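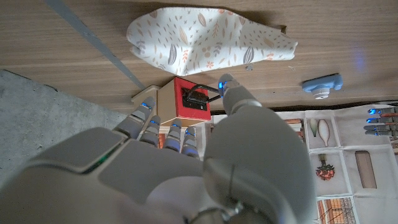
Harno Reader Reviews
Second progress report to the Verner Fund
5 Sep 2019
Prepared by Michalis Koutsoukos, project editor

What the grant was for

The Fund gave us two years' money to put new novels from small presses in front of ordinary readers, ask them to write down what they thought, and publish the results where other readers would find them. The application promised that this would "transform the visibility of independent fiction". I didn't write that sentence and I would have argued against it. I have tried below to say what has happened without borrowing its tone.

The first report covered setting up, the website and the first two batches of books. This one covers everything up to the end of the summer.

Books and reviews

We have sent out 904 copies so far and received 331 reviews. Of those we published 298. The rest were held back for one of the following: the reviewer knew the author, the text had been lifted from the back cover, or there were too few words to call it a review ("Loved it, thank you", in one case, in full).

You will see that well over half of the copies sent produced nothing. The application assumed that most readers would send something back. I can find no basis for that assumption in our files and I suspect it was a hopeful guess. Readers who had a free book and a polite email asking for a paragraph mostly kept the book and ignored the email. We sent a second email, then a third with a different subject line. The third brought in a handful of reviews and several requests to be taken off the list.

I don't regard the silent copies as wholly wasted. Some will have been read, lent, or passed to a charity shop where someone else picked them up. But I can't prove any of it and I am not going to claim it as reach.

What the reviews are like

This is the part that worries me most. The reviews are kind. They are so kind that they have begun to lose their use. On our five-point scale the great majority are fours and fives, and the written part follows a pattern I could now produce in my sleep: the reader was gripped, the reader cried, the reader didn't want it to end. I have read that a book "stayed with me long after the last page" so often that I have asked the reviewers, in the guidance notes, to find some other way of putting it. The next batch contained it again.

I should be fair. Some people are moved by novels and want to say so, and they have every right to the phrases they know. A reader who has never written about a book in public is doing something quite exposed. The trouble is what happens when forty such reviews are put next to each other. The quiet family novel with a good middle and a rushed ending reads exactly like the thriller that falls apart on page ninety. Someone trying to choose between them gets no help.

The best reviews we have had are grumpy, or at least divided. One reader of the Bretuven Press saga wrote four hundred words on why she disliked the narrator and then said she had ordered the sequel. Another compared two translations of the same opening chapter and came down, with regret, for the older one. Those two pages have been visited far more than the rest of that month's reviews. I mention it with caution, as one of them was also linked from a translators' newsletter.

Changes made since the last report

We dropped the star rating from the submission form in the spring. Reviewers must now answer two short prompts before the main text: what did you skip or read quickly, and who would you not give this book to? There were complaints. One publisher said the questions were "leading readers towards negativity" and withdrew a title. I think they lead readers towards having read the book, and I have kept them.

Reviews have become a little longer and a good deal more specific under the new form. Fewer people finish it, though, and it may simply be that the less interested drop out at the first prompt and leave us with the keen ones, who would have written something decent anyway. I would like the Fund to bear that in mind if anyone presents the change as a success.

We also stopped allowing publishers to see reviews ahead of publication. The practice had crept in during the first year as a courtesy, and two presses had started sending us corrections, by which they meant opinions.

The website

The site recorded 3,567 visits to review pages in the period. The figure sounds better than it is. Our developer has taken out the obvious automated traffic, but it still includes our own staff, the reviewers looking at their own pieces, and authors looking at theirs, in my guess more than once a day. How many strangers came, read a review and went off to find the book, I can't say. We have no way of following them to a bookshop and I would be uneasy if we did.

Click-throughs to the publishers' shops are low. Three of the presses were willing to tell us about sales during the weeks their books were featured. Two saw no change. The third, Bretuven, saw a rise in one title which began before our first review went up. They were gracious enough to credit us with it. I don't think we should accept.

The Karagiannis evenings

The Karagiannis bookshop has hosted a monthly reading evening in the back of the shop since the first winter. It was a small line in the budget, put in late, and I thought it was padding. I was wrong about that, and it is the only part of the work I would defend without a list of reservations.

The format is dull to describe. Everybody reads the same book, and one person starts by saying what they made of it. It goes on until the shop has to close. What people say out loud is sharper and funnier than what they type into our form. A man who had sent us a glowing paragraph about a seaside novel admitted to the group that he had been bored for the whole of part two, and when asked why he hadn't written that, said he thought the author might see it. I have thought about that remark a good deal. The author might well have seen it. Small press authors read everything.

We have since tried writing up the discussions as a joint review, with no names attached, and have published five of these. They take me a long time and they annoy the people who feel their point was left out. They are also the most useful pages on the site, in my opinion. I have no numbers to support that.

Attendance is steady, which in practice means that it is the same people. New faces tend to come once. We haven't asked them why they stopped and we should.

Money

Spending is under budget on printing and over on postage. The postage estimate was made before anyone had weighed a hardback. The underspend on reviewer training is real and I don't propose to use it: the one session we ran was well liked and made no difference I could detect to what the same people wrote afterwards. A full statement is attached separately.

What we would like to do with the remaining time

Send out fewer books. I propose cutting each batch by half and offering copies only to readers who have already written for us, or who ask for a particular title and say why. This will make the headline figures smaller. The Fund's own reporting form asks for copies distributed in its very first box, and I understand that a lower number there may be awkward for you as well as for us.

Move the postage saved into a second evening group, probably away from the shop, to find out whether the first one works on account of the format or on account of the particular people and the particular room. I lean towards the people, but it would be good to know.

Stop describing the project as a campaign for independent fiction. Some of the novels we have been sent are very good. Some are poor, and a few should have had another year with an editor. If readers come to feel that we praise everything with a small print run they will stop believing us about the good ones, and they would be right to.

I would be grateful for an answer on the first of these before the November batch is ordered, as the presses need six weeks to get copies to us. If the answer is no we can carry on as we are, and I will report the copies sent in the box provided.

Two things I was asked to include by your office. There have been no complaints from reviewers about the handling of their personal details. And the quotation used on your website in the spring, in which a reader says the project "changed how I see books", came from a feedback card at one of the evenings. The rest of the card asked for better chairs.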